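这份说明写给需要使用 Skustico 家具目录数据的同事和合作店铺。中文不是我的母语，有些句子可能不太自然，请多多包涵；如果意思不清楚，请直接来信问我。

# Skustico 家具目录数据

## 这是什么

Skustico 是一份家具零售商品的目录数据，主要包括餐桌、餐椅、床架、边柜和沙发。数据来自 Tirkham 的门店系统，经过人工核对以后，整理成统一的表格。目录里目前有 Ostermann 和 Vollon 两个系列，其他系列还没有整理完，暂时不放在这里。

我们做这份目录，是因为同一件商品在不同门店里常常有不同的名字。有的店写“软包餐椅”，有的店写“布艺餐椅（带扶手）”，顾客在网上搜索时就会看到两件看起来不一样的东西，价格也可能不一样。合并这些记录是比较慢的工作，我尽量把每一步的规则都写在下面。

## 文件结构

```
skustico/
 items.csv 商品主表
 variants.csv 颜色、面料和尺寸
 stores.csv 门店和取货信息
 aliases.csv 旧名称对照
 notes/ 核对记录
```

所有表格使用 UTF-8 编码，分隔符是逗号。如果您用表格软件打开以后看到乱码，请在导入时手动选择编码，不要直接双击文件。双击打开再保存，还会把编号前面的零删掉，这个问题我们已经遇到过。

## 主表字段

| 字段 | 含义 | 是否可以为空 |
|---|---|---|
| `item_id` | 商品编号，文本格式 | 否 |
| `series` | 所属系列 | 否 |
| `name_zh` | 中文名称 | 否 |
| `name_src` | 门店原来的名称 | 是 |
| `category` | 类别 | 否 |
| `width_cm` | 宽度，单位厘米 | 是 |
| `depth_cm` | 深度，单位厘米 | 是 |
| `height_cm` | 高度，单位厘米 | 是 |
| `assembly` | 是否需要组装 | 是 |
| `status` | 在售、停售或待确认 | 否 |

尺寸是商品摆好以后的外部尺寸，不是包装箱的尺寸。可以伸长的餐桌，主表里只写收起来时的宽度，拉开以后的宽度写在 `variants.csv` 的 `width_ext_cm` 字段里。

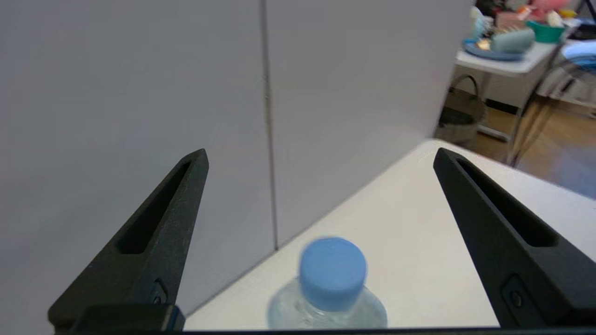

餐椅还多一个字段 `seat_height_cm`，表示坐面高度。软包的椅子，坐面会随着使用慢慢变低，所以这里的数值以新品为准，测量时没有人坐在上面。如果来源资料只写了总高度，坐面高度就留空，请不要用总高度去推算。

## 名称的写法

`name_zh` 按照固定的顺序：系列、材料或面料、类别、补充说明。例如：

```
Ostermann 橡木 餐桌 可伸长
Vollon 绒布 餐椅 带扶手
```

名称最多可以有 80 个字符。太长的补充说明放到 `variants.csv` 里。颜色不写在名称中，因为同一款椅子换一种颜色，仍然算同一件商品。

材料只有在来源资料清楚写明时才填写。“实木”和“木皮”请一定分开。如果门店只写“木色”，那只是颜色，不可以当作材料。以前有几条记录在这里弄错，已经由 Walid Srour 改正，旧的写法保留在 `aliases.csv`，方便查找老订单。

## 类别的边界

有一些家具放在哪个类别都有道理。现在的做法如下：

- 餐厅长凳归入“餐椅”，即使有的门店把它放在玄关区卖。
- 有抽屉的床架仍然是“床架”，抽屉写在变体表里。
- 成套销售的餐桌椅，整套有一个编号，每个单件也有自己的编号，两边用 `set_id` 连接。
- 沙发床归入“沙发”，并在 `tags` 里加上 `sleep`。

玻璃门的边柜曾经单独是一个类别，从五月的版本开始并入“边柜”。如果您的程序里还在使用旧类别 `vitrine`，请修改筛选条件，否则查询结果会是空的。

## 库存和价格

目录里没有实时库存。`stores.csv` 只说明某家门店平时是否展示这个系列，以及能不能到店取货。展示的样品不一定可以马上带走，颜色也可能和顾客想要的不同，所以请在网页上提醒顾客先联系门店。

价格也没有包括在内。各门店的促销时间不一样，我们试过加入价格字段，但是更新跟不上，后来就取消了。 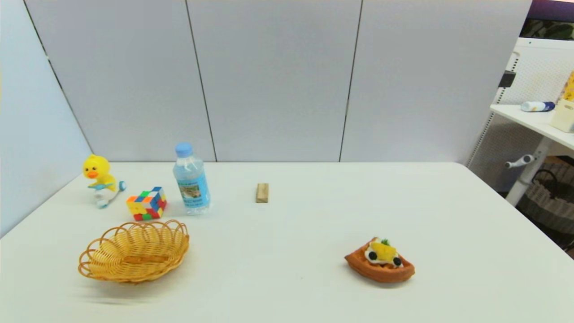
取货字段 `pickup` 的值是 `yes`、`no` 或 `ask`。`ask` 的意思是要看商品大小，比如餐椅可以自取，大餐桌需要安排送货。请不要把 `ask` 当作 `no` 来处理，有合作店铺这样做以后，顾客在网页上完全看不到自取的选项。

## 核对方法

每条新记录由两个人分别核对。第一个人对照门店资料，第二个人只看表格，检查单位、空值和名称顺序。意见不同时，先把 `status` 改为“待确认”，并在 `notes/` 里写明原因，不要自己选一个看起来比较合理的数值。

## 已知的问题

1. Vollon 系列有一部分边柜缺少深度数据。
2. 面料名称还没有完全统一，“绒布”和“丝绒”现在同时存在。
3. 停售商品的组装信息多数是空的，以后大概也不会补上。
4. `aliases.csv` 里可能有重复的行，合并时请先去重。

## 使用和修改

Tirkham 的合作店铺可以在自己的网站上使用这份目录，也可以按需要删掉不用的字段。请保留 `item_id`，不要重新编号，这样以后更新才能对得上。如果要把数据交给第三方，请先取得书面同意。

发现错误时，请写明商品编号、字段名和您认为正确的值，最好附上资料来源。字段结构方面的问题由我负责，名称和面料方面请联系 Walid Srour。

维护：Ľubomír Vávra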